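Flerkeo build thread, October 26, 2022. Muting is free.

1/
For anyone who joined after the laundry rack incident: Flerkeo is the arm project that has taken over the back corner of our shared workshop. The goal is to clear a table of toy food. I have a perfectly good pair of hands for this and have chosen to ignore them.

2/
The wrist camera is finally on. It used to live on a pole beside the table, where it had an excellent view of the elbow. Every time the gripper got near anything interesting, the elbow leaned in like a relative at a wedding.

3/
Moving the camera meant a new bracket. Version one cleared the housing by the thickness of a business card, and I know that because I used a business card. Version two has room for the connector as well, which I'd call progress if I hadn't drawn version one without a connector.

4/
Cable routing took all of last weekend. The rule is simple: leave enough slack for the wrist to turn, and not so much that the loop catches the table. There is a length that does both. I own every length except that one.

5/
Power is 24 volts from a Brutau supply somebody left on the swap shelf. The label said "fine." I put a meter on it anyway. It was fine. I have apologized to the label.

6/
Grip test log from Vunda (that's my control script, named at 1 a.m., please don't ask):
- plastic fruit, good
- plastic vegetables, good until they're shiny
- plates, no comment

7/
OK, one comment on plates. A glossy rim throws a highlight that my edge finder takes very seriously. It will pick the ridge, or the reflection of the ridge, or the light over the table. I turned the exposure down and now it can't find the table. Tuning continues.

8/
Someone asked why the camera image is mostly gripper. Because I want the fingertip in view the whole time. If I can see the tip and the thing it's going for, I can work out how far off it is. If all I see is the thing, I'm guessing, and guessing is how I dented the Ishida bracket.

9/
The price is that the housing hides whatever is behind it. Move the wrist a little and half a plate disappears. I've masked the gripper out in software so that Vunda stops trying to pick itself up. It did try. It was very determined.

10/
Screws! Every small screw on the finger assembly now gets threadlocker. I skipped this in March and spent an evening on the carpet with a flashlight and a magnet. Found 2 of them. Also found a nice pencil.

11/
Next job is a slow soak run, 3000 open-and-close cycles with nothing in the fingers. If the bracket is going to work loose I'd like it to happen while I'm eating a sandwich next to the stop button.

12/
View from the wrist: fingertip over the white table, lavender plate tucked behind the housing, and the orange-yellow toy off to the right that I'm calling the bell pepper. The tiny blue light in the middle is my favorite part of the whole machine and I had nothing to do with it.

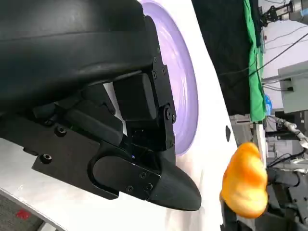
13/
Bracket files go up once I rename them. "bracket_final_6_REAL" doesn't inspire confidence, and the one before it was also real.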